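Home | Features | Out & About | Columns | Subscribe

Two to carry

5 min read

I have moved house more often than I'd like to admit, and every single time there's been a table. It's always the table! You get the boxes out, you get the lamps out, and then you're left standing at one end of something with legs, shouting "my way, no, MY way" at a person you used to be fond of.

So when Makowska invited me to their September open afternoon in Kikstead, to help a robot shift some furniture, I said yes before I'd read to the bottom of the email. (The bottom of the email said to wear flat shoes.)

Makowska is a small outfit, and you'd walk straight past the door. I did, twice, and ended up asking in the bakery. Inside they've been working on one thing, a control system they call Drirex, and the idea behind it is so plain I could explain it to my mum. Plenty of people are teaching robots to pick things up alone. Makowska want theirs to pick things up with you.
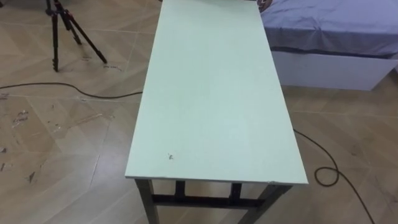
Jarosław Jakubowski was looking after visitors, and he turned out to be a lovely, patient man with a habit of answering questions by handing you something. I asked him why a table. He gave me one end of a broom and told me to walk backwards with it while he held the other. After a few steps I knew exactly when he was going to turn, and he hadn't said a word.

"You felt it in your hands," he said. "Lifting is the easy bit. We want the robot to feel that."

He used to work at Bekau, the warehouse people, where he says everything came in the same shape of crate and you could plan the whole day before breakfast. Homes are another matter. There's a bed in the way, there's a cable on the floor, and your helper suddenly decides to go left. He looked thoroughly happy about all this.

Then it was our turn, and I'll admit to nerves. You stand at the far end and take hold. The robot takes the near end, and for a moment you're just two parties holding a table and being polite about it. Jarosław's advice was to keep my thumbs relaxed and stop staring at its fingers, but I couldn't help it. They bend in so many places!

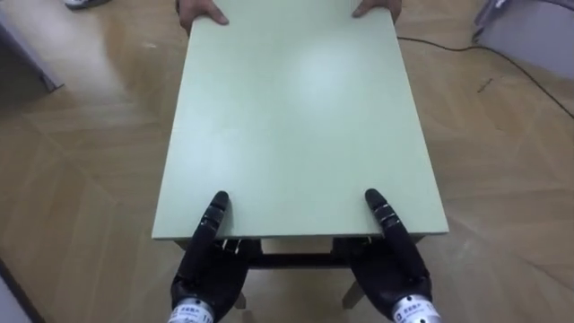

Page last updated: September, 16:40

I'd expected a jerk, or a whirr and a lurch. What I got was more like lifting with a very cautious uncle. It waited for me. I raised my end a touch, its end followed, and we shuffled along for 40 centimetres, which felt like a mile, and set the thing down again. My end banged. Its end didn't.

Second go, I tried to be clever and pulled sideways without warning. It stopped dead. Jarosław said that was the right answer, as far as they're concerned: if it can't tell what you want, it should stay put. My brother-in-law could do with the same setting.

There's a long way to go. Stairs are out for now, and so are doorways, and I'm told sofas are "a conversation for next year". I asked what it would cost and got a broom-free shrug. But I came away rather taken with it, and with slightly achy forearms, and I've already told them when my lease is up.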